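4.2 Food, kinship and the naming of a town's festival

We turn now to the festival itself, which most of the people we talked to brought up long before we had a chance to ask. Rurumura is a town of 3587 residents, set among orchards and market gardens, and for one weekend each October its main street is given over to the food, music and church processions of the families who came from the Italian villages of Fevetti and Iletti to work the land. Visitors who know the town at all tend to know it for this weekend, and the regional tourism pages lean on it heavily. What interested us was how the people who put it on speak of it among themselves, and how far that talk agrees with the way the town is sold to outsiders.

Our material for this section comes from 26 conversations held in kitchens, packing sheds and, on one very pleasant afternoon, under a grape arbour with a good deal of cake. Of these, 13 were with people who had at least one grandparent from either village. The others were with neighbours, shopkeepers, teachers and growers of quite different backgrounds, among them several Māori families whose ties to the district are far older than the town. We let people talk for as long as they liked - some of them liked to talk for a very long time indeed - and we have kept their own wording wherever we could.

The first thing to say is that the word "Italian" was used a good deal less than we had expected. Older speakers nearly always named the village instead. A sauce was a Fevetti sauce, a way of tying up tomatoes was the Iletti way, and a marriage between the two was still spoken of, with a smile, as a mixed one. It was only when the talk moved on to visitors, posters or the council that "Italian" came in. One grandmother told us that she had become Italian at school, when the other children told her so, and that until then she had simply been from her mother's side of the river. Younger speakers moved more easily between the two, and several told us that they had learned the village names properly only when they went travelling and had to look for them on a map.

Figure 2. Table surface with power strip.

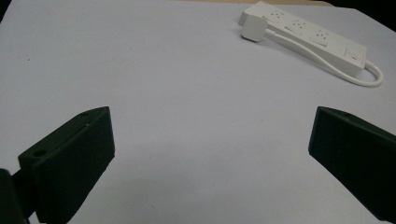 The second thing concerns who does the cooking. The festival began as a shared meal at the end of the picking season, in the yard of the Treloar packing house, and it was never a meal for one group alone. Kane Tapsell, whose grandfather drove a fruit lorry for the packing house, remembered that his family brought the eels and the potatoes and that the long tables were laid in whatever order people happened to arrive. "Dad always said it was our do as much as theirs," he told us, "and then one year there was a banner over the road and it said Little Italy, and he stood and looked at it for a good while." He was careful to add that there had been no falling out. His family still cooks every year, and the eels are still the first thing to go.

Clem Maihi, who taught at the primary school for most of her working life, put the matter more firmly. She felt that the banner had made the weekend easier to advertise and harder to explain to children, who wanted to know why their own nan was on the stall if the stall was Italian. Her answer, for many years, was to have the class draw the street as it stood on the Saturday night of their parents' childhood, asking at home who had stood where. The drawings she kept, and was kind enough to go through with us over two pots of tea, show a far more tangled street than the brochures do.

We would not wish to make too much of this difference. Nearly everyone we spoke to was fond of the festival and glad of the money it brings to the town, and a few were rather impatient with our questions on the point. A baker with family on both sides told us that visitors want a name they can remember and that a name does no harm to a loaf of bread. Even so, the gap between the village names used at home and the national name used on the street bears closely on how the town's heritage is recorded, and we come back to it in Section 5, where we look at the labels and captions in the local museum.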